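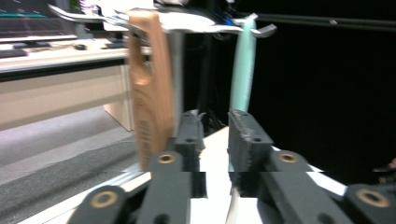
Trucos de taller: mantenimiento de una pinza de dedos impresos

Por Tomás Corrigan

Estas notas son para la pinza paralela que usamos en la célula Rilach, la de brazos articulados con casquillos dorados y dedos impresos en gris oscuro. Sirven también para otras parecidas si el montaje lleva casquillos y tornillo pasante. Guardadlas cerca del banco.

Antes de tocar nada
Parar el programa, abrir la pinza del todo y quitar la alimentación. Con la pinza cerrada los brazos quedan en tensión y el primer tornillo que se afloja salta. Poner debajo una bandeja con borde, porque las arandelas son de 3 mm y ruedan.

Dedos
El borde superior es lo primero que se estropea. Si está deshilachado o se levanta una lámina en la esquina, se corta la rebaba con cúter, siempre hacia fuera, y se repasa con lija de grano 200. No hace falta dejarlo fino. Si al pasar la uña la capa se sigue abriendo, el dedo se cambia.

Los agujeros pequeños de la punta se limpian con una broca girada a mano. Con taladro se agrandan y la almohadilla ya no sujeta.

Cambiar siempre los dos dedos a la vez. Uno nuevo y otro gastado no cierran a la misma altura y los mangos estrechos de las espátulas se giran al levantarlos del colgador.

Al imprimir el recambio, tumbar la pieza sobre la cara plana. De pie sale más bonita, pero parte por las capas. Nosotros usamos filamento Jolix gris y cuatro perímetros.

Casquillos y brazos
Pasar un bastoncillo seco por cada casquillo. Si sale negro, otro con un poco de alcohol, y dejar secar 10 minutos antes de engrasar. El alcohol no debe llegar a la etiqueta del motor.

Una gota de aceite ligero por pivote. La grasa espesa coge polvo y a las dos semanas los brazos van a tirones.

Para medir la holgura, sujetar la base y mover la punta del dedo de lado. Si el juego viene del casquillo se nota en el pivote al apoyar el pulgar. Si viene del tornillo, un cuarto de vuelta suele bastar. Los casquillos flojos se sacan con el extractor Horgan pequeño; a martillo se ovala el alojamiento y hay que imprimir el brazo entero.

Cables
Recogerlos por detrás del poste, con velcro. Las bridas de plástico aprietan de más y cada vez que se cambia algo hay que cortarlas. Dejar una vuelta amplia en la muñeca y comprobar a mano que no se engancha en los extremos del recorrido.

Si la imagen de la cámara de muñeca sale partida, con una franja horizontal desplazada, revisar primero el conector. Luego probar con un cable más corto, y después mirar los ajustes de captura.

Puesta a cero
Encender con los dedos separados y sin nada entre ellos. Cerrar despacio hasta que se toquen, guardar el cero y abrir. Repetir tres veces. Probar después con un utensilio de madera y con uno de plástico, que resbalan de forma distinta.

Apuntar en la hoja de Dustcombe el número de ciclos. El último juego de dedos lo cambiamos a los 275, antes de lo previsto, por una almohadilla mal pegada.

Piezas para tener en el cajón: un par de dedos, cuatro casquillos, tornillos de repuesto, velcro, bastoncillos.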